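Activity Session Assistants (Part-Time)
Donadley Day Centre, Durnatstead

Hours: 16 per week, term time and holidays
Reports to: Joanne Oakley, Activities Manager
Contract: permanent, subject to a probationary period

Donadley Day Centre provides weekday activities for older adults living in Durnatstead and the neighbouring villages. We wish to appoint two Activity Session Assistants to help with the preparation and running of our tabletop programme. The posts would suit applicants who enjoy working with people and who are patient, punctual and careful with equipment.

The tabletop programme is based on everyday tasks such as sorting, matching, setting out and putting away. Sessions take place in the Lewis Room and are attended by small groups, most of whom come to us on the same day each week. Many of those attending are living with memory loss or reduced movement in the hands, and the pace of each session is set accordingly.

The fruit and basket activity is among the most frequently requested. Pieces of artificial fruit are laid out on a felt-covered table, and members are invited to name them, pass them to a neighbour and place them in a basket. Assistants lay out the pieces, offer help where it is wanted and return everything to the store at the end.
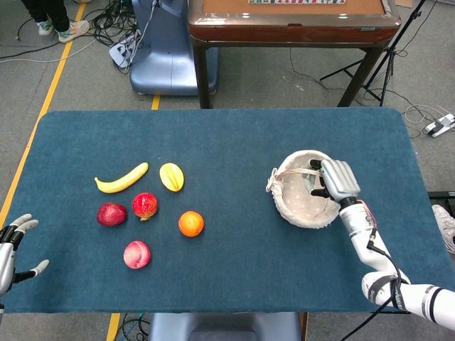
Do I need to have worked in a care setting before?

Previous experience is welcome but is not required. Full training is given during the first two weeks, and new assistants work alongside an experienced colleague until both are satisfied that they are ready to lead a table.

Main duties

Prepare the room before members arrive at 10 am
Set out materials according to the session plan
Support members during activities, allowing them to do as much as possible for themselves
Wipe down all pieces after use and report anything damaged or missing
Complete a short written record for each group
Serve refreshments and assist with coats and bags

Person specification

Applicants must be able to speak clearly, keep simple written records and move light furniture safely. A basic food hygiene certificate is desirable – the centre will meet the cost for any successful applicant who does not hold one. Knowledge of a second language would be an advantage.

Both posts are subject to satisfactory references and an enhanced background check.

How to apply

Please send a letter of no more than 200 words, together with a completed application form, to Natalie Yeoman at the centre office. Forms are available from reception or by post. A curriculum vitae will not be accepted in place of the form.

Interviews will be held in October and will include 15 minutes spent with members at a tabletop session. Applicants who wish to visit beforehand may do so on any Monday afternoon by arrangement with Ruwan Ekanayake, Senior Assistant.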